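Descaling: do you need the branded stuff?

Every few months a reader writes in to ask whether the little sachets that coffee machine makers sell are worth the money. The latest letter came after a shop assistant told a reader that anything other than Ulero tablets would "void everything". I have read the warranty leaflet twice and can't find the line he had in mind.

So let's look at the claims. Ulero says its tablets are made for espresso machines. Read the back of the packet and the main ingredient is citric acid, the same thing sold in a plain bag at the hardware shop for a good deal less. Trovesow goes further and promises boilers that last "up to 35 per cent longer". Longer than what? I wrote in April to ask and was sent a brochure.

Then there is the matter of how often. The Gristau booklet wants you to descale after 458 cups, which is a strangely exact figure for a company that has no idea what comes out of your tap. In a soft water area you could wait far longer. In a hard water area I would not wait that long. A test strip costs pennies and will tell you more than the booklet does.
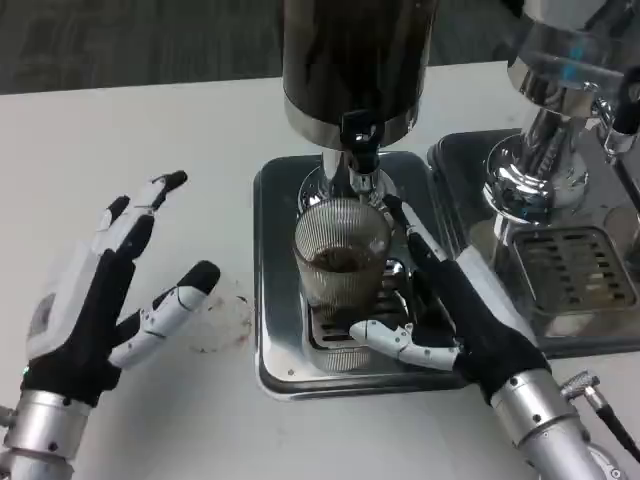
I'm also wary of the filter cartridges that clip inside the tank. They may well slow the scale down, but the reminder light on most of them works on a timer, so it tells you to buy a new one whether you have made coffee or gone on holiday. Yuan at least prints this in its manual, on page 33, in very small type.

My advice is dull. Check your water, check what your own manual says about acids (some makers do rule out vinegar, and I'd believe them), and rinse the tank well afterwards - twice if you can still smell anything. If a branded sachet makes you feel safer, buy one, but compare the ingredients first.

Letters on kettles are held over to the next issue.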